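Last updated: July

Filed under: Around the House > Game Day > Laundry & Gear

I have been in a fantasy football league for longer than I have owned this house, and I also have two kids in pads from late summer on, so football takes up a silly amount of space here. Over the years I've worked out a bunch of little ways to keep it from taking over the laundry room, the mudroom and the fridge. These are the ones I still use.

First, the jerseys. Turn them inside out before they go in the washer, every single time. The numbers on a printed jersey crack if they rub against a zipper or the hooks on football pants, and once they crack you can't fix them. Cold water, gentle cycle, no fabric softener. I hang mine on a fat plastic hanger over the tub and they're ready by morning. My oldest replica jersey cost me $79 and has been through more seasons than some head coaches, and the lettering still looks great!

Grass stains are a different animal. I used to go straight in with hot water and scrub like crazy, and all I did was push the green in deeper. Now I mix white vinegar and cold water half and half, dab it on, leave it for a half hour and then work in a little dish soap with an old toothbrush. Rinse, look at it in good light, do it again if you have to. Do not put the pants in the dryer until the stain is gone. I did that once with a pair of white ones and they were greenish until he outgrew them.

Shoulder pads don't go in my washer, though I know people who do it. I wipe the hard shell with a soapy rag, sponge the padding with a little mild detergent in warm water, go over it again with plain water and set the whole thing in front of a box fan. Upside down works best - the air gets right up into the foam. Helmets get the same soapy rag on the inside, and the chin strap comes off and soaks in a bowl. Check the maker's care tag before you use anything stronger. Some cleaners aren't good for the shell.

Cleats. Oh boy. Let the mud dry all the way, then take them outside and bang the soles together. If you go after wet mud you just smear it around. A wooden chopstick gets between the studs, and crumpled newspaper in the toes overnight takes care of most of the damp. I swap the paper before bed if they're really soaked.
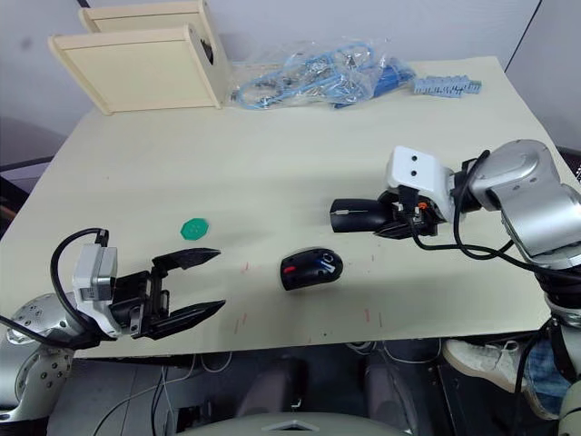

The smell in the gear bag is the thing people ask me about most. I fill an old sock with baking soda, tie a knot in it and leave it in the bottom of the bag all week. It gets dumped and refilled on Wednesday, which is trash night, so I remember. The other half of the trick is just leaving the bag open. A zipped bag in a warm closet is going to stink no matter what you throw in it.

Now for Sunday, when everybody ends up on my couch. I make chili on Saturday night so the kitchen is clean by kickoff, and I keep it in the slow cooker on warm once I've got it good and hot on the stove. Don't heat it from cold on the warm setting, it takes forever and it isn't safe. Toppings go in a muffin tin: cheese, onions, sour cream, jalapeños, crackers, whatever you've got. One thing to carry, one thing to wash.

For wings, pat them dry with paper towels, toss them with a spoonful of baking powder (powder, not soda, please learn from my mistake) and some salt, and bake them on a rack over a foil-lined pan. I plan on about 16 wings for the four of us and it's never quite enough.

Chili on the couch is going to happen. Scrape up what you can with a spoon, blot with cold water, then use a drop of dish soap on a damp cloth and work from the outside in so you don't make a bigger circle. If your cushions have a tag that says dry clean only, stop at the scraping and call someone.

Last one, and it's for the fantasy people. I tape my draft sheet to the inside of a kitchen cabinet door with painter's tape, which peels off clean in January. Bye weeks get a yellow highlighter, and injured players get a pencil mark, never pen - they come back the minute you cross them out. I look it over while the coffee's going on Sunday morning, fix my lineup before the early games, and then I leave the phone on top of the fridge. Well, until halftime anyway.

Tags: jersey care, grass stains, sports gear, game day food, couch stains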